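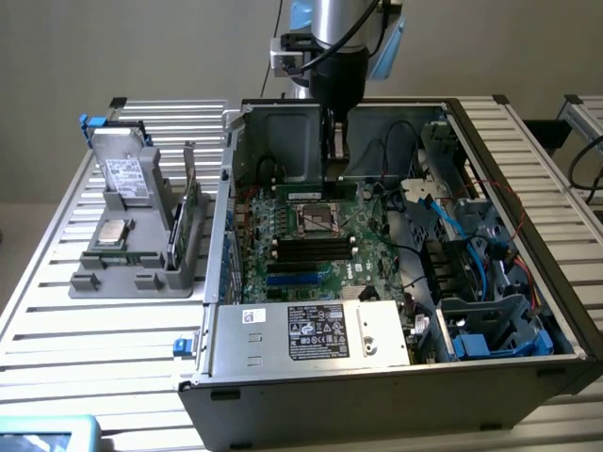
Rellness Refurb Desktop Tower – Home Office Bundle

Tower, keyboard, mouse, power cord. Monitor is extra, see the bottom of the page.

These are the ones we sell the most of. Full size towers, bought in from offices that are upgrading, wiped, cleaned, tested and sent back out from our Masdale shop. If you do email, spreadsheets, school stuff, video calls, this is plenty. If you do heavy gaming it's the wrong page, call us and ask for Dean.

What's in the box

Refurbished tower (Dell mostly, other makes when we have them – tell us if you care)
USB keyboard, full size, with number pad
USB mouse
Power cord, US plug
Printed setup sheet, both sides
Return label, keep it till you're sure

Not in the box: speakers, webcam, wifi on the base model. People miss the wifi line and then call. Base model is wired only. Pick the wifi option in the drop down if your router is in another room.

Memory options

Base: 8 GB. Fine for one person with a sane number of tabs.
Step up: 16 GB. What we tell most people to get.
Top: 32 GB. Photo editing, big spreadsheets, lots of things open at once.

You can also buy the base one and add memory later. Sticks are on the parts page. Check the type printed on the label of the stick you already have before ordering, they are not all the same and the notch will be in the wrong place. Opened memory can come back if it's still in the anti-static bag. Loose in a padded envelope, no.

Storage

All bundles ship with a solid state drive. We don't reuse the old drives from the offices, those get pulled and shredded. Second drive bay is open on most towers, so if you have a big old drive full of pictures you can usually move it over. Bring it to the counter and we'll fit it for $20, normally while you wait unless it's lunch.

Size and noise

It's a tower. It is not small. Measure under the desk first, including the space behind for the plugs. Leave a hand's width at the back so the air can get out. Don't shut it in a cabinet. Carpet is OK but it will pull in more dust, a cheap stand or even a plank helps.

Noise is low for normal use. Fan speeds up for a few seconds when you turn it on, this is normal, stops by itself. If it stays loud call us.

Cleaning

Once or twice a year. Unplug it, hold the power button down for a few seconds, side panel off, canned air in short bursts. Hold the fan blades still with a finger while you do it. Outside if you can. Don't use the vaccum. Don't use a wet cloth inside, ever.

Panel back on before you plug it in.

Setting it up

Setup sheet covers it but short version. Monitor into the tower, keyboard and mouse into any USB port, network cable if wired, power last. First start takes a while and may restart once or twice, let it. Make your account, write the password down somewhere that isn't a sticky note on the monitor.

No picture? Check the monitor is plugged into the right place. Some towers have two sets of video sockets and only one set is live. Try the other.
Nothing at all? Power strip. Then the small switch on the back of the tower if yours has one.

Warranty

Parts and labor for a year from the date on your receipt. Covers the tower and power supply. Keyboard and mouse get 30 days, after that they're cheap enough to just replace. Opening the case does NOT void anything with us. Spilled coffee does.

Returns inside 30 days, any reason, we take off nothing if it all comes back with the cord. The cord goes missing alot. Please check.

Shipping

Orders in before 11 in the morning go out same day on working days. Otherwise the next one. Two layers of box, foam ends. If the outer box is crushed take a picture before you open it and email it over, makes the claim much quicker.

Local pickup is free, side door, ring the bell. Delivery and setup inside Masdale is $46 and Zbigniew will carry it up stairs. He'll take the old one away too if you want, no charge, drive wiped or shredded, your pick.

Add ons

Lelar monitor, 22 inch, refurbished – has a stand, tilts but doesn't go up and down
Lelar monitor, 24 inch – same but bigger
Hsu surge strip, six outlets, long cord
Hsu webcam, clips on top of monitor
Desktop speakers, small pair, USB powered
Data move from your old computer – documents, photos, bookmarks. Not programs, those have to be installed fresh

24 inch monitor is out till July. Will take back orders, won't charge the card till it ships.

From customers

"Bought two for the front desk. Set up was easy, one of them had a scratch on the side but it faces the wall. Would buy again." – Teresa Czerwiński

"Got the base one and should of got the wifi. They swapped it, only paid the difference. Good people" – Witold Nowakowski

"Quieter than my last one. Mouse feels a bit light. Four stars." – Archana Kushwaha

About scratches since it comes up. These are used cases. Expect small marks, sticker shadow, maybe a dull corner. Cracked fronts or bent panels we don't ship. If looks matter put "clean case" in the order notes and we'll pick the best off the shelf, no extra.

Schools and offices

Ordering 20 or more, don't use the cart. Email with how many, which memory, and when you need them. We can match the models so they're all alike, takes a bit longer. Purchase orders fine.

Related: Small form desktops – Refurb laptops – Memory and drives – Cables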